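Early Years Practice, Unit 4
Handout 2: Table-top materials for letters and shapes

July
By Yesenia Galindo

Search this site Search Clear

1. Purpose of the handout

This handout supports the second taught session of the unit and should be read before the practical task. It deals with the choice, setting out and putting away of small table-top materials used with children between three and five years of age. Outdoor play and floor play are covered in Handouts 5 and 6.

Students will already have met the distinction, drawn in the first lecture, between materials that carry their own answer and materials that leave the answer open. An inset puzzle belongs to the first group. A letter fits its own space and no other, and the child can usually see a mistake without being told of it. Plain blocks belong to the second group. Most sets of materials combine the two, and the practical task asks students to consider how they sit together on one surface.

2. The alphabet board

Boards differ in more ways than catalogues suggest. Some show capitals only, some small letters only, and some show the two together. The paired form is the one used in this unit. It allows the adult to speak of "big A" and "little a" while pointing to a single place, and it prepares the child for the mixed print found in picture books and on labels.

The order of the letters also deserves attention. A board set out in rows from A to Z invites children to begin at the top left and work across, as they will later do with a line of print. Students should note, however, that many children prefer to begin with the first letter of their own name, and this should be allowed. Colour is a help in finding pieces but can mislead. A child who replaces the pink letters correctly may be matching by colour alone, and the adult should ask for a letter by name before recording that it is known.

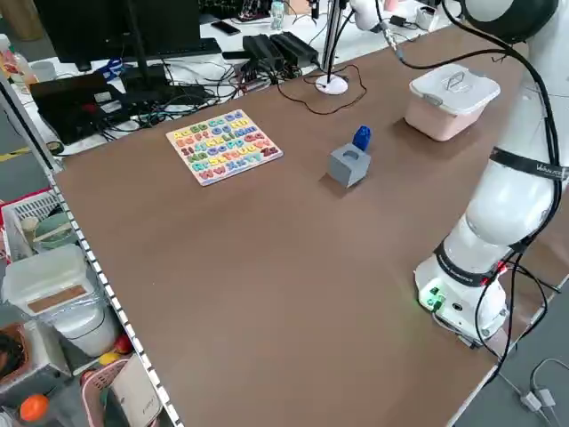 PLOVDALE, July

The alphabet board is laid flat on the brown table, with Aa, Bb, Cc and Dd in the top row and Ww, Xx, Yy and Zz at the bottom. A grey cube with a round hole in its top stands near the centre, a small blue block is upright close by, and the pink storage container with the white lid is towards the back. Students should consider where a child would sit in order to read the letters the right way up, and which of these things would then be within easy reach.

3. The cube and the block

A hole in the top of a cube raises a question for the child: what will go in? The adult should wait before giving any answer. Useful words for this part of the session are in, out, on top, behind, next to, flat and round. These should be used in short sentences while the child is handling the materials. Mr Ka-ming Liao will give examples in the seminar, including some from families who speak more than one language at home.

Loose parts must be checked for size before use with any child who still puts objects in the mouth. This check is the student's own responsibility and is not to be left to the placement setting.

4. Storage

A lidded container with a handle can be carried to the table in one journey and closed again at the end. Children should be shown how the lid is fastened and should take part in the putting away. Boards are best stored complete. Any missing letter should be written on the slip kept with the set and reported to Pak-hei Wei in the resources room.

5. Practical task

Working in pairs, set out one board and no more than two other items. Observe one child for up to 30 minutes, with the agreement of the setting. Write down the words used by the child and by the adult in separate columns. Do not correct spelling or grammar in the child's column.

The written account carries 35 marks. Accounts are handed to Kwan-ho Yau at the unit office.

Reading: course reader, pages 102 onwards.

Shares 32 Comments 0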